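Open day at the Zumotar building, Potholm

I went to the first open day at Zumotar in October mostly to see what had happened to the old feed mill. If you grew up on the east side of Potholm you remember the smell, and you probably remember the meeting where we were told the place would be "given back to the town." That was 4 years ago. I wanted to see how much of it we got.

Parking first. The flyer said ample parking. There is a gravel lot behind the loading dock with room for maybe a third of the people who came, and the overflow was the church lot across Route 9 with no crosswalk. I watched a couple with a stroller wait through a long line of trucks.

The outside looks good, I'll give them that. Fogh, the developer, kept the brick and the painted lettering on the river wall, and the new windows are close to the old pattern. The big sliding door on the south side still slides. Somebody cared about that door.

Inside, the tour was led by a young man with a headset who was very fond of the word "community." He told us the building has 4,000 square feet of public space. I asked which part was public. He said the lobby, the stairs, the hallways and the meeting room on the second floor, which costs $60 an hour. I don't count a staircase as a gift to anyone, but it's a nice staircase, built from the old floor joists, and the treads don't creak.

The rest is leased. Doors were open for the afternoon and you could wander in and out of the units, though few had signs up and the printed map had the floors mixed up.
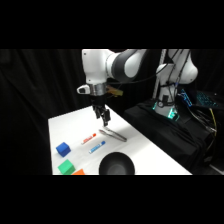 White tabletop and black curtain, Zumotar open day.

What I was really after was the grain hall, because the drawings at the meeting showed a market in there, with stalls and kids and a man playing a cello. The grain hall is now 3 floors. They put decks in, and the height that made the room worth saving is gone unless you stand in the elevator lobby and look up the shaft of windows at the north end. Our guide said the market was "still part of the vision." I asked when. He said that was a great question.

The heating comes from a system by Usard, and there was a display panel about it with a graph that had no numbers on the side. The room was warm. So was the day.

Food was one truck and a table of cider donuts. The donuts were excellent and gone by 2 p.m. The restrooms were clean, with hooks on the doors, something the new library couldn't manage.

I also walked down to the river path, which was supposed to connect to the footbridge. It stops at a chain-link fence short of the bridge, with a sign saying Phase Two. The weeds on the far side are up to my shoulder.

If you want to go and judge for yourself, the lobby is open on weekdays from 9 to 5. Use the south entrance, and bring your own coffee until the café opens. The sign in its window says January.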